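To: Wollbridge Robotics Club list
Subject: Re: Thursday table

> Is the plate task still on for Thursday, or are we back to
> blocks? Pedero team would like to know.

Still plates. Tray on the board, plate to the right of it, a gripper in each hand.

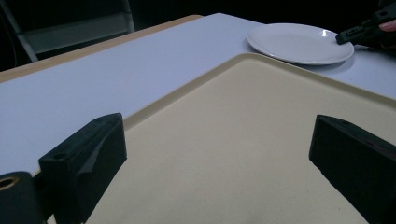
Tray and plate, near gripper open.

Each pair gets 60 tries. Write yours on the sheet by the door.

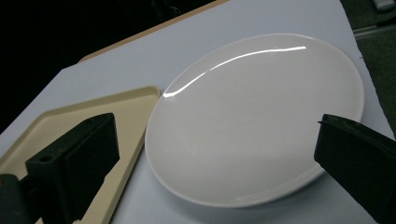 Bollovton wants 200 good runs from us by March, so please don't skip turns. New people start at 2.

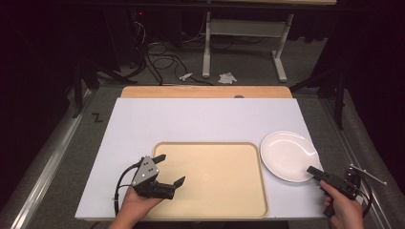
Bring the Tan notes if you have them.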